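I'd promised myself I'd finally ask someone about sharps bins, so I went along to the Drullamance pharmacy in July and got chatting to the woman who runs the needle return scheme there (she asked me to leave her name out, fair enough!).

"People keep used needles in jam jars for years," she told me. "They're frightened we'll tell them off."

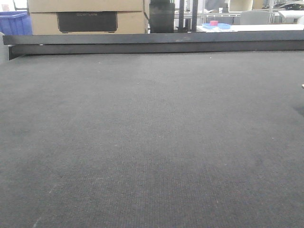 And do they? Never, she says. You bring back your full bin, lid locked, and pick up an empty one at the same counter. It takes 2 minutes. Last month 51 bins came back, and she'd love to see 200.

I asked about people who can't get to the shop.

"Ring us and the Wojcik van will call round," she said. "It goes out twice a week."

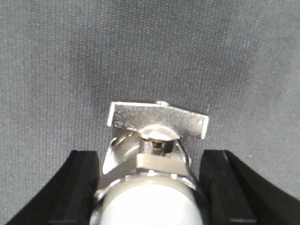 I hadn't a clue about that, and I've lived round the corner for ages! She also wants lancets brought in, the little finger-prick ones, which mostly end up in kitchen bins and jab whoever empties them.

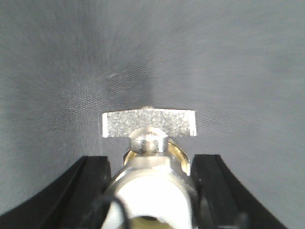
A metal fitting with a flat handle

The scheme is shared with the Lider health centre, so either place will take your bin, whoever gave it to you. 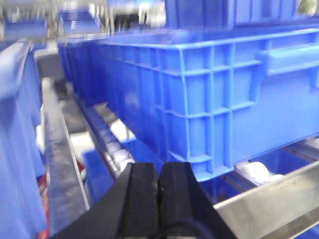 Jastinus commented that the health centre only takes bins in the mornings, so check before you set off with a full one.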